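サービスロボット導入論 第七回 講義ノート
製品を評価する:双腕調理補助キット「Tetholm」を題材に

前回の最後に予告したとおり、今回は一つの製品をじっくり見ていきます。これまでの六回は、把持だの経路計画だのと部品ごとの話が続いて、少し肩が凝ったのではないかと思います。今日は、買う側の椅子に座ってみましょう。カタログを受け取り、見積もりを眺め、さてこれを自分の店や施設に入れてよいものかどうか、と腕を組む人の気持ちになって読んでください。計算はほとんど出てきません(少しだけ出てきますが、電卓があれば足ります)。

1.題材について

取り上げるのは、Cerkitetti社が出している双腕の卓上作業キットで、製品名をTetholmといいます。腕が左右に一本ずつ、それぞれの先に二指のグリッパが付き、学習用のソフトウェアStusedanceが付属します。販売と保守はLukoševičiusという代理店が受け持っていて、購入前の試用もこちらに申し込むことになっています。発音は私も自信がありません。電話をかけるたびに少しずつ違う言い方をしているのですが、毎回ちゃんと通じているので、先方が親切なのでしょう。

なぜこの製品なのか、と毎年聞かれます。飛び抜けて優れているからと言えれば話は早いのですが、そういうわけでもなくて、長所と短所がちょうど授業で話しやすいくらいに散らばっている、というのが正直な理由です。説明書がよく書けていることも付け加えておきます。輸入品のキットで説明書を最後まで読めるというのは、私の経験ではなかなか得がたいことです。

2.キットに含まれるもの、含まれないもの

見積書を読むときの最初のこつは、書いていないものを探すことです。Tetholmの標準構成には、双腕本体、グリッパ二組、制御用ソフトウェア、それに二日間の導入研修が入っています。作業台は入っていません。調理器具も、食器も、当然ながら入っていません。グリッパの指先に被せる食品向けのカバーは別売りです。

このカバーの件は、ぜひ覚えておいてください。食品を直接つかむ用途で検討しているのに、カバーを見積もりに入れ忘れる例がとても多いのです。私自身、最初の年に忘れました。追加で注文したところ納期が思いのほか長く、六月に始めるはずの実習が十月にずれ込んで、学生のみなさんには夏のあいだ木のブロックばかり積んでもらうことになりました。あの学年の人たちには今でも少し頭が上がりません。

もう一つ、床と配線のことも考えておきましょう。双腕のキットはどうしてもケーブルが多くなります。本体、グリッパ、制御用のパソコン、それに加えて調理器具の電源です。代理店の図面では、どういうわけか線がすべて台の裏にきれいに消えていますが、実際には床を這う線が残ると思って場所を測ってください。厨房に置くなら、水まわりとの距離と、人が通る側をどちらにするかを先に決めておくと、あとで台を動かさずに済みます。

3.評価課題「蒸し物の取り分け」

さて、本題の評価に入ります。この講義では毎年、蒸しパンや饅頭のような蒸し物を皿へ移す作業を課題にしています。人がやれば何ということもない作業ですが、ロボットの側から見ると、これがなかなか味わい深いのです。

まず、つかむ相手が柔らかい。強く挟めばつぶれて跡が残り、弱ければ滑ります。しかも蒸し上がりと、しばらく置いたあとでは、表面のべたつきも弾力も変わってきます。次に、色の問題があります。白い饅頭を白い皿に、それも白い台の上で扱うとなると、画像から輪郭を取り出すのに苦労します。照明の映り込みも加わって、皿の縁を饅頭の縁と取り違えるような失敗も起こります。それから、蒸し器の縁です。指は上から入れるしかありませんが、深く入れれば籠に当たり、浅ければ饅頭の肩をなでるだけで終わってしまいます。

課題の手順は次のとおりです。

・饅頭を蒸し器の籠に並べ、蓋を外して台の上に置く。
・皿を腕の届く範囲に置く。
・片方の腕で饅頭をつかみ、持ち上げ、皿の上まで運ぶ。
・皿の面に近いところまで下ろしてから指を開く。
・腕を初期位置へ戻す。

昨年度の班は、この一連の動きを「一試行」と数えて200試行を行いました。そのうち、形を崩さず皿に置けたものが158です。割り算をすると79パーセントになります。この数字を高いと見るか低いと見るかは、用途しだいです。研究室の成果としてなら胸を張ってよいと思います。一方、昼時の食堂で五個に一個が落ちたりつぶれたりするとしたら、どうでしょう。私なら、その食堂の列には並ばないかもしれません。

ただし、残りの試行をひとくくりに「失敗」と呼んで終わりにしないでください。評価報告を書くときは、必ず内訳をとること。つかめなかったのか、途中で落としたのか、置くときに転がったのか、つぶしたのか。つかめなかっただけなら、やり直せば済みます。つぶした場合は商品が一つ減ります。導入する側にとっての重みがまるで違うのです。

4.学習データの準備にかかる手間

Stusedanceは、人が腕を操作して手本を見せ、その記録から動きを学ばせる方式です。説明書では、一つの作業につき40回の手本から始めるよう勧めています。うちの班もまずその回数で始めましたが、饅頭の位置を少しずらすと途端に手元があやしくなるので、結局400回まで増やしました。

手本を見せる作業は、思った以上にくたびれます。単純な動きの繰り返しなのに気を抜けず、しかも操作する人の癖がそのまま記録に残ります。せっかちな人の手本で学ばせると、動きまでせっかちになるのです(誰とは申しませんが、皿の上で急に手を放す癖がみごとに受け継がれた年がありました)。ですから、見積もりにはぜひ、手本をとる人の時間も書き込んでください。カタログの価格表のどこを探しても、この欄はありません。

あわせて、手本をとる前に次のことを決めておきます。

・蒸し器、蓋、皿を置く位置と、どこまでのずれを許すか。
・饅頭をつかむ向き。横からか、斜めからか。
・使わないほうの腕をどこで待たせるか。
・手本として採用しない基準。指が籠に触れたら捨てるのか、残すのか。

三つ目は意外に忘れられがちです。双腕のキットを買って片腕で済む作業をさせると、もう片方はただ待っているだけになります。その待ち方が悪いと、働いている腕の邪魔をします。もったいないと思うなら、蓋の開け閉めを受け持たせる手もありますが、そのぶん手本の種類が増えます。ここは班で話し合ってみてください。

5.置く動作を見る

つかむ場面にばかり目が行きますが、私がみなさんに見てほしいのは、むしろ置く場面です。右のグリッパが饅頭を挟み、皿の面のすぐ上まで持ってきています。この高さが大事で、ここから先、どこまで下ろして指を開くかで、饅頭が落ち着くか転がるかが分かれます。左の指は開いたまま、手前で上を向いています。 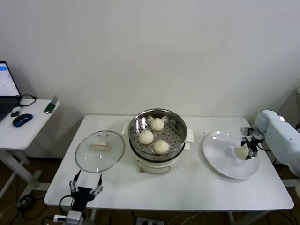
Ermelinda Abreuからは、置く精度よりも一個あたりの時間を先に測るべきだ、という意見をもらいました。店で使うなら、どれほど丁寧でも客を待たせる機械は片隅に追いやられるし、Tetholmの弱みはまさにその遅さだろう、というのです。速度の上限を上げる設定はあるものの、上げたときに柔らかいものの扱いがどう変わるのか、代理店の資料には何も書かれていない、とも指摘していました。

もっともな話だと思います。昨年度の記録では成否ばかり数えて、時間をきちんと残していませんでした。これは私の指示が足りなかったところです。今年度は、腕が動き出してから初期位置に戻るまでの時間を、試行ごとに必ず記入してください。速度の設定も忘れずに。設定を書かずに時間だけ残しても、あとで比べようがなくなってしまいます。

一方で、Ulises Rivadeneyraは少し違う見方をしています。彼は、急がない用途を探すほうがこのキットには合っていると考えていて、たとえば開店前の盛り付けや、施設での間食の準備のように、人がそばで別の仕事をしているあいだに進んでいればよい作業を挙げてくれました。こちらにもうなずけます。二人の意見のどちらに近いか、課題を書く前に一度考えてみてください。

6.購入か、期間貸しか

Lukoševičiusでは、買い取りのほかに期間貸しも扱っています。期間貸しの場合、ソフトウェアの更新と年一回の点検は料金に含まれますが、指先のカバーのような消耗品は含まれません。買い取りでは点検が別契約になります。契約書を読むときは、返却時に自分たちの手本の記録を持ち出せるかどうかも確かめてください。400回ぶんの苦労が機械と一緒に帰ってしまっては、あまりに寂しいですから。

課題(提出は6月11日(火)、授業の始めに紙で集めます)

自分の知っている厨房、食堂、施設などを一つ選び、Tetholmを導入するかどうかの検討書をA4二枚以内でまとめてください。任せる作業、必要な追加品、手本をとる人の時間、許せる失敗の種類を必ず含めること。「導入しない」という結論でもまったく構いません。その場合は、何が変われば導入するのかを書いてください。

実習の班分けは掲示板に貼ってあります。爪の長い人は、操作用のグローブが入りにくいことがあるので、早めに相談に来てください。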